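Staltville Student Robotics Project
Workshop Notebook, Bench 2
Entry for Thursday, March
Recorded by: Brynhildur Eskildsen

Purpose of session
To continue the bowl task under the Irnon unit of the course, and to settle the start positions that both student groups will use for the remainder of the term. The previous entry left three matters open: the gripper opening width, the episode length, and the order in which the bowls are to be picked up.

Setup
The bench was powered on at 9:40. Both arms were brought to the rest position before any student approached the table. The calibration file from the Dusmont group was loaded first and rejected by the checking script; the older file was then restored and accepted. The Dusmont file has been kept in the shared folder under its original name and should not be deleted until the group has compared the two.

Episode length was set to 1,000 steps. In the last session several operators ran out of time while returning the arms to rest, and those episodes could not be kept. The shorter setting of 664 steps remains available for practice and is to be used by anyone who has not yet completed the operator form.

Work carried out
Group A recorded 11 episodes before the break. Two were discarded, one for a late start and one because the operator let go of the leader handle. Group B did not record. Its members reviewed the handover portion of earlier episodes and wrote notes on where the second arm waits too long.

The gripper opening was reduced slightly for the glass bowl. The patterned rim gives a poor grip when the fingers approach from the side, and operators are asked to come in from above until further notice. The other bowls were left at the standard setting. 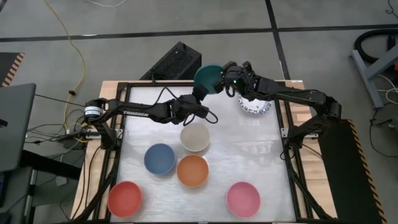
Page last modified: Thursday, 4:15 PM | Revision 3 | Edited by B. Eskildsen

The teal bowl is held by the right arm, tipped on its side, with the left gripper close by over the white bowl. Clearance between the two grippers is small at this point of the task. Operators shall move one arm at a time here and shall say aloud which arm is moving.

Open items
Pick order: Group A prefers to begin with the bowls nearest the operator. Group B has asked for the reverse. To be decided before the Tsakiris exercise.
Storage: the project folder now holds 2,996 files. Old practice runs are to be moved to the archive drive.
Wrist cable, left arm: check the slack before the next power-on and enter the result in this notebook.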